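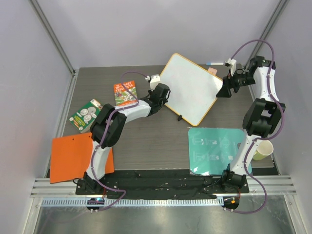 Week 2 handout: The flat lay, or getting things on a table to talk to each other
Notes from the Tuesday lecture, typed up by me, so blame me for the typos

Okay, so last week was all about shelves, and a shelf does half the work for you. A tabletop doesn't! You put a book down, you put a pouch down, and suddenly you're making decisions about angle and gap and color, even if you feel like you're just clearing your pockets.

Start with your biggest, plainest thing. For the desk set we're using all term that's the whiteboard, left blank. Please leave it blank. I know some of you want to write on it (the Wodis group last September wrote a whole grocery list, which I enjoyed, and then all anyone could look at was the grocery list). Blank, it's a big patch of calm with a thin bright border, and everything else can lean on it a little.

Turn it. Square to the table edge looks like an office. Rotated, it looks as if a person has been using the table, and you get those nice wedge-shaped leftover areas where the smaller things can go.

Then color. We've got a gray wood-grain top and pale walls, so the background is quiet and you can be brave. Orange and red-orange are the loud ones. Teal is loud too, in a cooler way, and I like it well away from the orange so your eye has to travel between them. Try them side by side at least once, though. Some of you will prefer it and I'm happy to be argued with.

Gaps: my rule of thumb from the old Benavides workbook is a hand's width between unrelated things and a finger's width between things that belong together. Overlaps are allowed if you mean them. A corner just touching another corner always looks like a mistake, so either slide it under or pull it clear.

Now, shiny stuff, which is where most of the questions came from. Glossy plastic picks up every light in the room and the creases send the glare off in streaks. On the teal packet the instruction drawings are thin white lines, and the white glare fights with them, so you lose the pictures unless the angle is kind to you. Turn the packet a little at a time and keep looking. Flattening it with your palm helps some. I also like a corner pointing up toward the middle of the table, the way an arrow would.

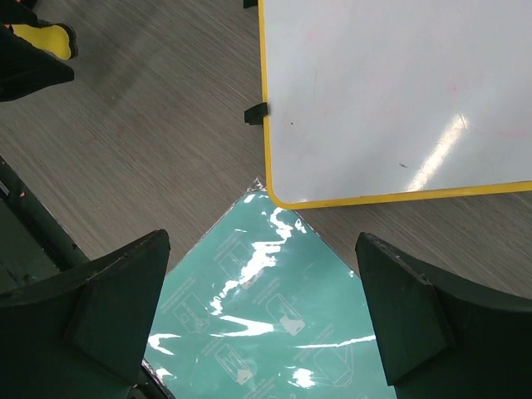
Anika Halvorsen wanted to know whether it wouldn't be simpler to swap anything glossy for a matte version and be done with it, as she does at home, where a crinkly wrapper never makes it onto the desk at all.

Fair point, and for your own project go ahead. For the class set I'd like everybody to wrestle with one shiny thing. A table of nothing but matte can go a bit sleepy.

For next time:
Lay out the set twice, once with the board square and once turned. Give yourself 10 minutes for each, no more.
Write 150 words on which one you'd want to sit down at.
Read the Starkoditz chapter on edges, up to page 182. Skip the bit on tablecloths.

Bring a cloth for fingerprints.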